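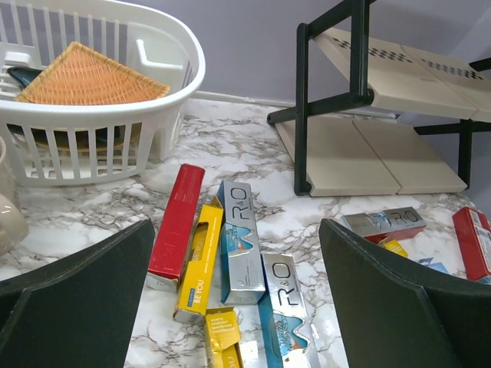
Hedport two-tier countertop rack and slotted basket: long-term review

Reviewed by Lino Sanna
Category: Storage and organization
Last updated Thursday, July 28, 2022

Small-item storage on an open surface has two failure points. The first is depth: anything at the back of a shelf gets forgotten. The second is sorting, which breaks down as soon as a container holds more than one class of object. The Hedport pair tries to deal with both by combining a sloped two-tier rack for items that stand or lie in rows with an open plastic basket for everything else. I have used the two together since last September, mostly on a marble-patterned tabletop against a wall, and with a mix of narrow cartons, woven pieces, mugs and general table clutter.

The two parts are sold separately. I bought both. No sample was supplied by the seller.

Rack: construction

The rack has dark green-black bars and cream-beige shelf panels. The uprights have rounded ends, which matters more than it sounds when the unit sits near a table edge and sleeves pass it all day. Each shelf is made of adjoining panels with a narrow seam between them. The upper panels carry bands of small checkered diamonds. The lower ones are plain. I would have preferred plain on both levels, but the pattern has not faded or rubbed off on my unit.

Assembly took 14 minutes on the first attempt. The instruction sheet has drawings only and does not distinguish clearly between left and right uprights. Fit the lower shelf first, leave all joints slightly loose, add the upper shelf, then tighten everything with the rack standing on a flat surface. If the joints are tightened in the order printed on the sheet, the last upright has to be forced.

The upper shelf slopes toward the user. The lower shelf sits close to the table, with too little clearance underneath to store anything useful. It is also too low to wipe under without moving the rack.

Rack: in use

The slope works well for cartons laid flat with the end label facing out. Labels can be read from a seated position without leaning. Smooth cartons creep forward over several days if the table is bumped often. A strip of thin felt along the shelf solves this. I used an offcut of Feltura adhesive felt and have not needed to replace it.

Tall narrow cartons stood on end are less successful on the upper shelf. One at the front will fall, and it takes its neighbors with it. Keep upright cartons on the lower shelf and flat ones above.

The panel seam is the weakest part of the design. Thin items such as cards and paper sachets catch in it when slid sideways. Dust also collects there. A dry brush clears it in a few strokes, but a cloth pushes the dust further in.

Load was tested with packaged dry goods weighed on a kitchen scale. At 604 grams on the upper shelf there was no visible deflection. I then loaded it to over 4 kilograms for a weekend. The shelf held, with a slight bow at the seam that went away after unloading. I would not keep it at that weight permanently, and there is no reason to do so with the type of goods it is intended for.

Lateral stiffness is average. Pushed from the side at the top, the rack moves a little and returns. The joints needed retightening once, in the second month, and have held since.

Basket: construction

The basket is white plastic with a broad, rounded, smooth rim, slotted walls and a gridded floor. The body tapers. The rim is comfortable to carry with one hand on each side and has no mold flash that I could find. The slots are tall openings separated by ribs, wide enough to see roughly what is in the basket without lifting anything out.

On the inside of one end there is a raised L-shaped ridge around a recessed panel. The product sheet does not mention it. I have tried it as a label area, with poor results. A label stuck there is on the inner face, so it is hidden as soon as the basket is filled.

Basket: in use

Woven items are the best match for it. A wicker piece can sit at an angle with its edge against the wall of the basket and air can reach it from the sides and below. I had previously kept wicker in a solid-walled Vitale bin, where crumbs and broken fiber ends built up in the corners. In the slotted basket most of that debris falls through to the table and can be wiped away.

The same slots are a nuisance with small or thin objects. Pen caps, clips and anything with a pointed tip will work their way into a slot and jam. Long pointed items should go in with the tip up, or on the rack.

The taper reduces usable floor area. Square-based objects do not fill the lower part well, and a large item tends to ride up on smaller ones beneath it. In practice the basket holds one bulky piece plus a few small things, and the small things become hard to reach. My colleague Carmela Farina uses an identical basket only for cloths and reports no complaints at all, which seems a fair indication of what it does best.

Mugs and other ceramics fit, but I stopped storing them this way. Handles catch on the ribs, and a hard object dropped in lands directly on the grid. Leaving the mug on the table beside the basket is simpler.

Cleaning

Basket: warm water and dish soap, then stand it on one end to drain. The underside of the rim holds water, so tip it both ways before putting it back. The white plastic picked up one faint mark from a tea spill, which came out with baking soda.

Rack: damp cloth on the panels, dry cloth on the bars. Do not soak the joints.

Comparison

The closest alternative I have used is the Cornex two-level stand. It is stiffer and has one-piece shelves with no seam, but both levels are flat, so reading the rear row of cartons means pulling out the front row. For storage that is opened once a week, I would choose the Cornex. For items handled several times a day, the sloped Hedport shelf saves enough reaching to justify the seam.

Good

Labels readable on the sloped upper shelf
Rounded bar ends and basket rim
Basket ventilates woven goods well
Stable at normal loads

Less good

Panel seams collect dust and catch thin items
Assembly sheet gives a poor tightening order
Lower shelf too close to the table to clean beneath
Basket taper wastes floor area

Score

Rack: 78 out of 100
Basket: 71 out of 100

Buy the rack first. The basket is worth adding if there is wicker or cloth to store, and any slotted basket of similar size would do the same job. Replacement joints for the rack are available from the seller, but the uprights and panels are not sold individually.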